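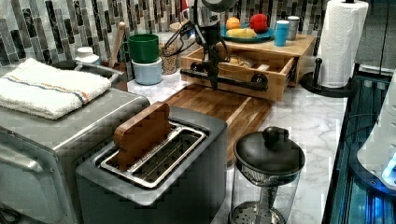

Search this site
Search

Posted in: Grants and Reporting > Civic Participation
5 min read

Youth Turnout Project, Kenddale: second progress report to the Clererico Fund

24 Sep 2019

The fund asked us to say plainly whether putting politics on stage at summer music festivals gets more young people voting. Our answer at this point is that we doubt it, and we would ask the fund to read the rest of this report with that in mind.

Work done since the last report

We ran an enrolment tent and a speakers' program at two festivals, Kenddale and Cakby. Both had a slot on a secondary stage where candidates from any party could speak between bands. Kenddale gave us a good site near the main gate. Cakby put us behind the food vans, beside a generator, and moved our slot twice on the day. We have complained and been told it will be looked at. We were told the same thing last year.

The speeches drew crowds. We are wary of reading much into that. At Kenddale the biggest audience of the afternoon was already standing there when the candidate walked on, waiting for the band that followed. They cheered. They also cheered the sound check. Local coverage called it a surge of interest in politics among the young, and one of the parties has quoted that line in its mail-outs. We didn't supply it and would prefer it wasn't linked to the project.

Enrolment

The tent is the part of the work we can stand behind. People came in, filled out the form and had their details checked before they left. A fair share of them turned out to be enrolled already and were updating an address. That's useful, but it should not be reported as new voters, and our first report blurred the two. The corrected table has been sent to the fund's office separately.

We can't yet show that anyone who enrolled at a festival will go on to vote. The follow-up survey went out in May to people from last year's tent, and the response was poor. Those who did reply were mostly people who said they had always meant to vote. Atanasov, the firm doing our evaluation, wants to treat the replies as encouraging. We have asked them to rewrite that section before it goes any further.

Party balance

All parties on the local ballot were invited on the same terms. Some declined, one without answering at all, and the program at Cakby ended up lopsided as a result. We had complaints about this, some of them fair. The festival's own publicity made matters worse by printing one candidate's name in the same type size as the headline acts. For next season we want approval of any printed material that carries our logo, and we want it in the contract this time.

Spending

We are within budget overall. Site fees came in higher than quoted at both festivals, and the difference was met from the travel line. The stage slot cost more than the tent and, in our view, did much less. Receipts are in the attached folder, apart from the generator hire at Cakby, where the invoice is still in dispute.

What we propose

We'd like to drop the stage slot and spend the money on evening enrolment sessions at TAFE campuses and sports clubs, up to 14 of them before the rolls close. The tent would stay at Kenddale. We see no case for going back to Cakby on the present terms.

We know the stage is the part that gets photographed, and that the fund's board liked it. If the board wants it kept, we ask that it be paid for as publicity and taken out of the turnout targets. A decision before the festival contracts come up for renewal would help us a good deal.

Filed under: elections, enrolment, festivals, grant reports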